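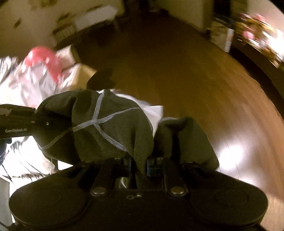
De: Teresa Moreira
Para: lista genomica-coorte
Assunto: Re: critérios de exclusão por cobertura, segundo lote

Mwanaisha Shemweta escreveu:
> Corri o controlo de qualidade no segundo lote do Misero. Com o limiar
> acordado em maio ficam de fora mais de 1000 amostras, quase todas do
> centro de Dhillon. No primeiro lote a perda foi residual. Mantemos o
> limiar ou recalculamos por centro?
> Preciso de resposta antes de congelar a tabela de fenótipos.

Cara Mwanaisha, caros colegas,

Sou contra recalcular por centro nesta fase. O limiar consta do plano de análise e alterá-lo depois de ver as perdas obriga a uma emenda, que o consórcio teria de aprovar nos dois países.

Antes disso, convém excluir um problema a montante. As amostras de Dhillon foram extraídas com o protocolo antigo da Climico, que dá fragmentos mais curtos. Se o alinhamento foi feito com os parâmetros do primeiro lote, a cobertura útil sai subestimada — e a exclusão passa a depender do método de extração. Proponho:

1. Realinhar um subconjunto de 2000 amostras, metade de Dhillon, com o comprimento mínimo de leitura reduzido.
2. Comparar a concordância de genótipos nos duplicados, antes e depois.
3. Só então decidir sobre o limiar.

O servidor da Reswood tem fila livre a partir das 18h. Os ficheiros de configuração estão no repositório, no ramo «lote2-teste»; falta atualizar o caminho da referência.

Quanto à tabela de fenótipos, pode ser congelada já. Os identificadores não mudam com o realinhamento, e a marca de exclusão fica numa coluna à parte. Peço apenas que não se apaguem linhas.

Uma dúvida para quem tratou das colheitas: os tubos de Dhillon foram todos congelados no próprio dia? O formulário tem o campo em branco em várias páginas.

Cumprimentos,
Teresa Moreira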